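Workspace Notes: White Desk Units with Upper Shelving
11 Aug 2019

The Grasberg desk unit has been in the Warinport showroom since May, and most of the questions received so far concern the same point: how much can be kept on the shelves without losing the use of the desk. This item covers loading, placement and cleaning.

The unit combines a broad desk surface with open compartments above it. A central vertical divider separates the upper tier into left and right sides. Between that tier and the desk is a recessed area with a horizontal rail across the back. Keep this area clear. Papers and chargers left there tend to migrate forward, and the working depth of the desk is lost first.

Plants are best grouped on one side of the divider. Two pots of different heights, with the smaller one slightly forward, take up less width than two placed in line and are easier to reach for watering. Use a pot without a drain hole, or set a saucer under it – standing water will lift the finish at the shelf edge.

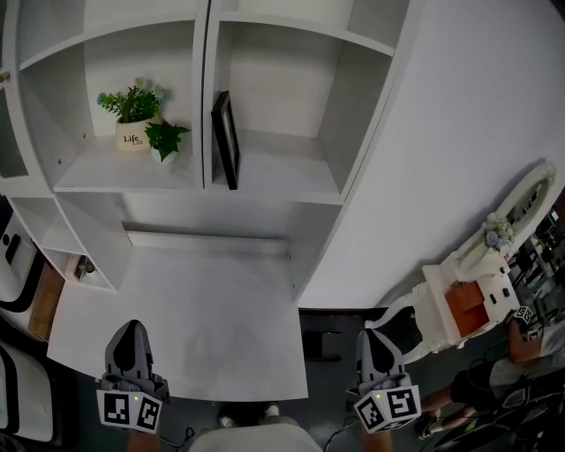 The opposite compartment should carry the lighter load. A single upright picture frame set close to the divider leaves the rest of the shelf free for items in daily use, such as a notebook or a reading lamp. Frames should be angled slightly if the desk faces a window, to limit glare on the glass.

Small ornaments belong in the low cubbies at the side. They are too shallow for files and too small for most books, and objects placed there do not cast shadows on the desk.

For cleaning, use a damp cloth followed by a dry one. Solvent cleaners will dull a white surface and should be avoided. Wipe the shelves from the top down and do the desk last.

Replacement shelf pins are stocked under part number 3143, and the matching divider bracket under 3120. Both fit the Grasberg and the older Clultness unit. The Pintér unit uses a different bracket, part number 2907, and the two are not interchangeable.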